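29 May 2018, Cornau bench

Long one today, writing it up before I forget which run was which.

Picking up from where Ibsa left the notes last week: the question is still whether we can tell how a small part is sitting in the gripper from the wrist camera alone, with no fixture and no second view from the side. Solenoids are turning out to be a great test part for this (and an annoying one, see further down). They have a boxy body that the fingers like, and then a plunger sticking out that tells you straight away if the body has tilted. So you get a built-in pointer for free!

The method, for Nuria, who missed the whiteboard session: close on the body, lift, stop, take one still, then fit a line to the plunger in the image and compare it with the line between the fingers. The angle between the two is our tilt number. Then we regrasp and do it again. No learning anywhere in the loop yet, just edges and a line fit. The Jiken code does the fitting and I've left its settings alone so we can compare with the November runs.

I did 200 grasps in all, split between the morning and the afternoon. The fit gave an answer on all but 28 of them. I went through every one of those 28 by hand over lunch (sandwich in one hand, mouse in the other) and most have the same problem: the rod is shiny, the highlight runs down its length, and the edge finder locks onto the side of the highlight instead of the side of the rod. When it does that on both sides you still get a nice straight line, which is sort of worse, but the width check catches it and throws the frame out. Good old width check. I nearly took it out in the spring.

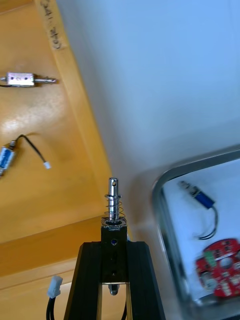

Frame 698, black-body part held upright, plunger tip up. Return spring at the base of the rod, other parts on the table and in the tray.

I like 698 a lot because it has everything in it that makes this hard. The rod is chrome and full of reflections, and the spring loops spread a bit where they meet the housing, so if you start the line fit too low you're fitting spring. I moved the start of the fit window up to clear the coils and reran the saved frames from the afternoon. The spread on repeat fits got visibly tighter. I haven't rerun the morning set, so don't quote me on that until I have.

Then there's the cross hole near the tip. I was worried the fitter would trip on it, and it doesn't seem to care at all. What I'd like to try is using it: if we can find the hole we might get rotation about the rod's own axis, which the line can't give us. Same idea with the little round hole on the front face of the block, the one with the bluish ring. Two round features on one part, at different heights! Ibsa thinks the face hole alone is enough. I think he's being optimistic, but he can have a go with the saved frames, they're all in the Rampersad folder under today's run.

Other stuff, in no order:

The varnish on the table throws a bright patch, and when the arm comes down at certain angles the patch ends up close to the left finger. The finger mask mostly deals with it. I tried dimming the lamp and it fixed the table and made the dark bodies disappear into the dark fingers, so the lamp is back where it was. A black housing against black fingers is a rotten combination. The silver-framed parts segment far better, though their plungers glare just as badly.

Blur: the lower right of some frames is soft, tray rim and all. Part of that could be me grabbing the still before the arm has settled. I've put a wait of 3 seconds after the lift and will see tomorrow if the corner cleans up. If it doesn't then I'd look at the lens next.

Leads. The wires and their white connectors drag things around when you pick up a part, and I suspect some of our tilt is the lead pulling and has nothing to do with the fingers. To check it I want one batch with the leads tucked under the body and one with them hanging, same part, same grip force. Nuria, could you do the hanging batch? You're more patient with these than I am.

The Gurora people asked again for a single accuracy figure. I've told them they'll get one when we have a ground truth that isn't me squinting at a protractor. The angle gauge is on order.

To do: rerun the morning frames with the new window, label the hole positions on the saved stills, write down the finger pad spacing (I keep measuring it and not writing it down), and rewrite the calibration note so other people can read it.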